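An afternoon at the Khoury works, with biscuits

The open day at the Khoury bottling works began at ten, or would have done if anyone had unlocked the side gate. The sign said to use the side gate. The front gate, which the sign told us not to use, was standing wide open with a man waving lorries through it. After a short conference in the drizzle we all went in behind a lorry.

I have been on a fair number of these visits and I judge them mostly by the hairnets. Khoury's were blue, generous and fitted over a bobble hat, so we were off to a good start. We were split into groups named after their drinks. I was a Gerska, the fizzy pear one. The people in the Drorard group looked smug about it, and I later learned their tour began in the canteen.

The water comes from a borehole 92 metres down, and we were taken to see the top of it. The top of a borehole is a lid. We stood round the lid while our guide, Mitali Mridha, told us about chalk with such plain affection that I found myself asking a follow-up question. Rain takes 30 years to get through, she said, so whatever they were bottling that morning had fallen on someone's washing when I still had a waist.

Then the filling hall, which is the part everyone comes for. It's very loud and smells faintly of pears whatever they happen to be filling. Bottles arrive in single file, turn a corner with a great deal of rattling, get filled, get capped and leave. I could have watched it until teatime. A small boy in the Buvoneo group did more or less that, and had to be fetched.

After the hall we were allowed a look round the side rooms, at our own pace, which in my case was slow on account of the free samples.

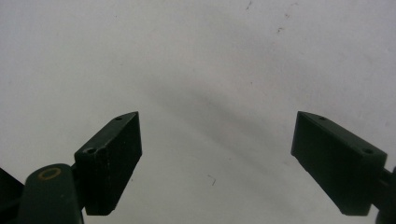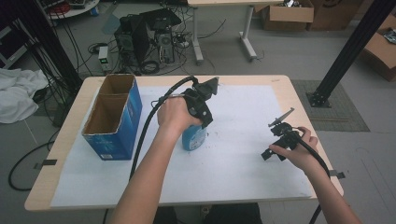

Mitali Mridha, asked over the tea urn what she would change about the place, said the deposit scheme: people would bring their bottles back if the shop counter were open after five, and she had been saying so since the scheme began. There was a murmur of agreement from the queue. Somebody near the sugar pointed out that his own shed held a winter's worth of empties for exactly that reason.

I think she's right, for what it's worth. The returns counter shuts at four. I got there at ten past with two empties in my coat and walked them home again.

The tasting was held in the old cooperage, a handsome brick building with one radiator, and we all stood at the radiator end. Gerska is pleasant. Drorard tastes of rhubarb and, a little later, of more rhubarb. Buvoneo is sold as a tonic and has the flavour of a church hall, though the woman beside me bought a case of it and seemed to be in good health.

The visitors' book was by the door. They had hoped for 200 people and got 971 over the whole open day, which explains the biscuits. By three o'clock only the pink wafers were left.

Parking is free, if you can find the gate. The next open day is in December, and I'd take a thicker coat and go straight to the canteen.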